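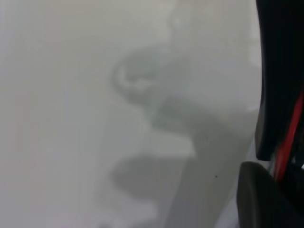
用透明拉链袋收纸质文件，第一步是把桌面清出来。要归档的多半是合同副本、说明书、保修单和收据，先全部摊开，按用途分堆，不要一边翻一边往袋里塞。桌面最好选浅色、没有花纹的，有碎屑容易看出来，比如灰白的台面上有一个棕黑色的小点，一眼就能发现，用干布擦一遍再放纸。灯光从侧面来的话，手会在纸上投下影子，对齐纸边时可以换个方向坐。

分好堆之后处理纸张本身：
1. 取下回形针和长尾夹，订书钉可以保留，但要压平。
2. 折过的纸展开，用手掌从中间往两边抹平。
3. 大小不一的单据，先贴在一张A4白纸上，再和其他纸放在一起。
4. 热敏纸收据字迹会褪，先复印一份，原件和复印件一起收。

装袋时把拉头拉到一端，袋口完全打开，整叠纸在桌上磕齐，从长边送进去。纸推到底以后，四周应该还留一点余量。袋子平放，一只手按住袋身，另一只手拉拉头，从头拉到尾，中间不要停。
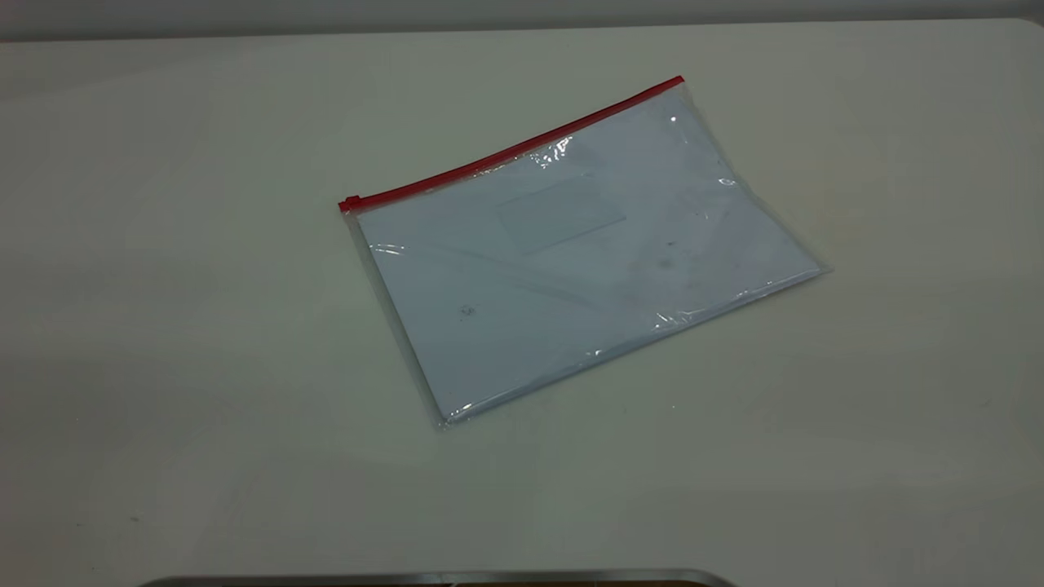

一个袋子装多少张纸合适？
普通80克复印纸，不超过100张。再多袋口会绷紧，拉链容易从中间裂开。我自己用的是Stureck的A4袋，平时装到52张左右就另起一袋，翻找起来也快。

封口之前把袋里的空气赶出去。从袋底往袋口方向轻轻压，留两厘米左右的开口，压平后再拉严。空气没排净，几个袋子叠起来会打滑，竖着放也占地方。袋面有折痕不影响使用，盖一本厚书放一晚，多数能平一些。

标签不要直接写在袋面上，油性笔的字蹭几次就糊了。裁一张小纸条，写上类别和年份，放在最上面那张纸的前面，字朝外。类别名越短越好，例如“房屋”“车”“医疗”“家电”。同一类有两袋的，在后面加编号。

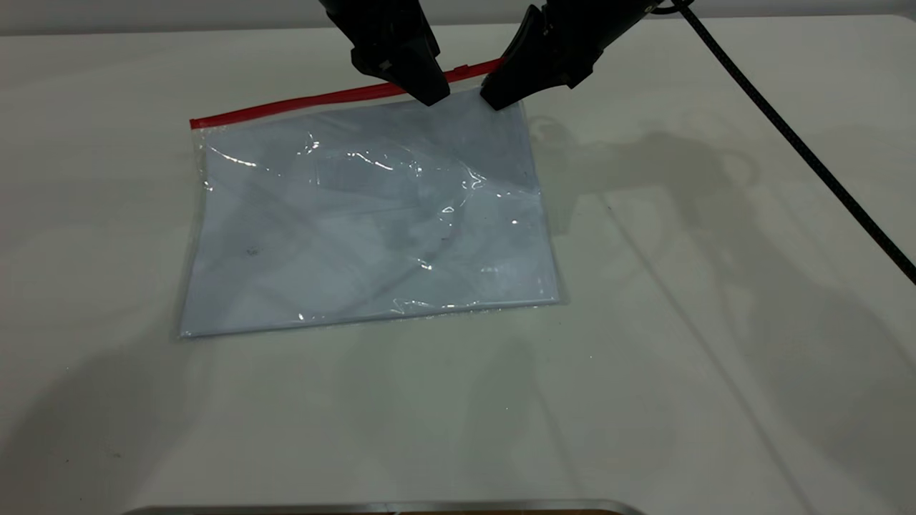 文件袋应该平放还是竖放？
常用的竖放，拉链朝上，插在文件盒里，抽取方便。一年用不到几次的平放在抽屉里，叠放不要太高，最重的放在最下面。

存放位置避开窗边和暖气，塑料袋晒久了会发脆。潮湿的地方可以在文件盒里放一小包干燥剂，干燥剂放在袋子外面，不要和纸装在一起。每年三月左右整理一次，过期的保修单和作废的合同抽出来，带个人信息的用碎纸机处理，空出来的袋子擦干净接着用。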